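OK so a few of you asked how I ended up calling minor league baseball on the radio at my age. Long thread, get a snack.

1/ I grew up outside Mernadstead in a house with one good radio, and it lived on top of the fridge. My mom had the ballgame on every summer night while she did the dishes. I couldn't have told you what half the players looked like, but I knew exactly how each of them walked up to the plate, because the guy on the radio told me.

2/ That guy was Wenceslao Manríquez. If you're from the valley you already have his voice in your head. If you're not, picture somebody's grandpa reading you a letter, and then once a night the letter catches fire.

3/ He never yelled on a routine fly ball. I can't stress this enough!! So when he did raise his voice you dropped whatever you were holding. We lost a very nice gravy boat that way in a playoff game.

4/ Fast forward a lot of years. I'm selling flooring in Skunddale, and the local station loses its second announcer right before the season. Jovita Cervantes was running the sports desk over there and she'd heard me do the PA at the high school games. She called me at work. I said yes before she got to the part about the money (there was not much of a part about the money).

5/ My first broadcast was a 1000 watt station, a card table, and a press box with wasps. First pitch was at seven and I'd been there since two in the afternoon, writing out notes on every player. I had paragraphs. I had a whole bit ready on where the backup catcher went to college.

6/ I used none of it. The leadoff guy hit the first pitch into the gap and I said, on the air, to actual people in their actual trucks, "oh, he hit that one."

7/ Which way? How far? Who was chasing it? The listeners of Skunddale are still waiting to find out.

8/ Ashok Sandhu was my partner that year, and he slid me a piece of paper between innings. It said SCORE in big letters. I'd gone 2 full innings without giving the score. He kept that piece of paper taped to the window all season and I needed it every single night.

9/ His rule was that somebody is always just getting in the car. They don't know who's up, they don't know who's winning, they don't even know if it's still the same game. So you tell them, and then you tell them again, and if you feel like a parrot you're probably getting close.

10/ Some folks use an egg timer for this. I tried one. It went off during a bases loaded pitch and went out over the air, and I got a postcard from a lady in Hinojosa asking what I was baking.

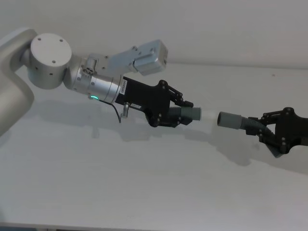
11/ How do you fill the time when there's a long rain delay? You talk about the people: I keep a notebook of small stories from the clubhouse and the bus, and I only open it when the tarp comes out.

12/ My longest one was in May, up in Skestatthorpe. We sat there until almost midnight. I went through the whole notebook, then the concession menu, then I interviewed the organist, Ankica Stan, who turned out to have played for a skating rink for years and had OPINIONS about what song you play for a walk. I got more mail about Ankica than about any game I called that summer.

13/ (She says never play anything slow on a walk. The pitcher feels bad enough.)

14/ The part I still work on is shutting up. When the home team hits one out, the crowd is doing your job for you. Say it's gone, say who hit it, and lean back. I listened to a tape of myself from my third season and I talked over the whole thing! The place was going nuts and all you could hear was me, going on about the wind.

15/ Speaking of tapes. Please listen to yours if you do this for a living. I found out I say "and now we'll see" before pretty much everything. We will see, sure. That's how time works. I made myself put a quarter in a jar each time, and by the end of the next homestand I could take my wife out for a decent lunch.

16/ Did I ever get to meet Wenceslao? I did. He came through for an old timers' night and sat in for an inning. I was so nervous I introduced him with the wrong ballpark. He just said "well, I've been lost before" and called the next pitch like he'd never been away.

17/ He had no notes with him. He had a pencil and a scorecard, and he kept the windows wide open even though it was freezing, so you'd hear the infielders chattering behind him. We've had the windows open ever since. Bring a coat if you visit the booth.

18/ I also asked him how he did the big calls, whether he planned them. He said he tried it one time, had a beautiful line all saved up for the pennant, and then they lost 8 straight and he never got to use it. Wouldn't tell me the line either. I asked twice.

19/ The new kid on our crew is Nicanor Palacios, and he's good. Better than I was at that age, and I was in flooring at that age. He does the middle innings and he's got a nice easy way of setting the defense before each hitter, so you can see the whole field without him making a fuss over it. He does forget the score.

20/ I gave him the piece of paper. Same one, Ashok's handwriting, tape marks all over the corners. It's up on the window now, and he gave the score so many times last night that his own mother texted the station.

21/ Anyway we're home again this week, pregame starts at six thirty. If you've got a story about listening to games as a kid, put it in the replies, I read all of them and the good ones go in the notebook for the next time it rains.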